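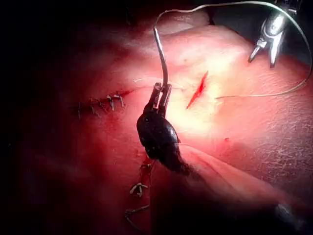
Mending, month three

October 28, 2022

I own a winter coat, a Mirkov, bought secondhand in Breston for 120 dollars back when that seemed like a lot for a coat. In August I took it out of the closet to admire it and found that the lining had come away from the armhole and the left pocket no longer had a bottom. I had lost a set of keys into the hem at some point and had been walking around jingling for most of a winter, wondering who was following me.

The tailor on Vetcombe Street wanted 300 to reline the whole thing. I said I would think about it, in the voice people use when they are already leaving the store. Then I went home and decided I would learn to sew.

My mother could sew. So could both grandmothers. I assumed it would be in there somewhere, like perfect pitch or a bad knee. It is not in there. My first seam looked like something a dog had been asked to do. The second was straighter but had also attached the pocket to the couch cushion, which I discovered when I stood up to show it off.

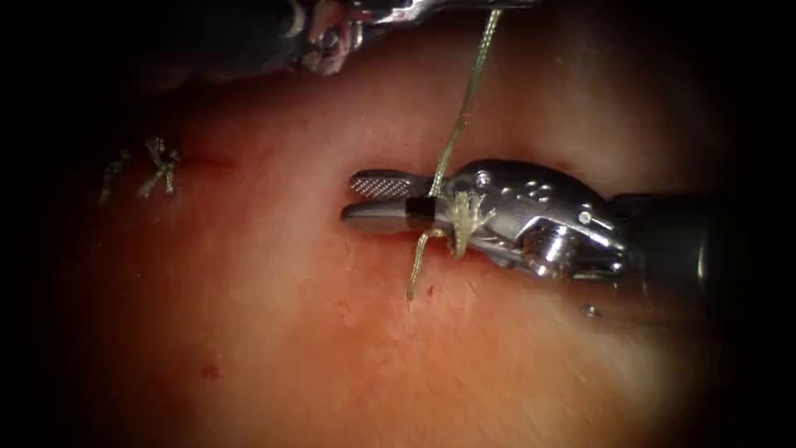

Needle driver, jaws slightly parted. Check out the crosshatching on the upper one.

What I have learned so far is mostly about grip. My needles are short, my fingers are thick, and the wool at the armhole is four layers deep. I push, the needle goes halfway, and then I have a quarter inch of wet steel to pull on (wet because I have been licking the thread, a habit I picked up from the grandmothers without any of the talent). I tried a thimble. I tried two thimbles. I ended up with the flat pliers from the junk drawer, and they chew up the needle a little but they do get it out the other side.

The other thing is knots. The book I am using, a library copy of the Semeniuk mending guide, covers knots in one paragraph and then moves on to buttonholes as if we were all ready. I spent an evening on that paragraph.

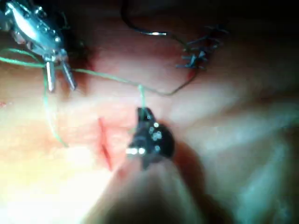 Thread color was supposed to be the easy part. The coat is charcoal, so I bought charcoal, and then sat under the kitchen light unable to tell which bits were stitch and which bits were coat. I unpicked the same inch three times, and one of those times it was the coat. A green strand like the one in those black jaws, up against pale pink, you could find without your glasses. So now I practice in lime green on an old pillowcase, and do the real work in charcoal by feel and optimism.

The pocket is done. It holds a phone and, on a good day, coins. It is also smaller than the right pocket by the width of a thumb, so I keep my gloves on one side only.

The lining is pinned. It has been pinned for 20 days. I wore it to the mailbox yesterday – carefully – and got one pin in the ribs. The armhole is next, once I find where I put the pliers.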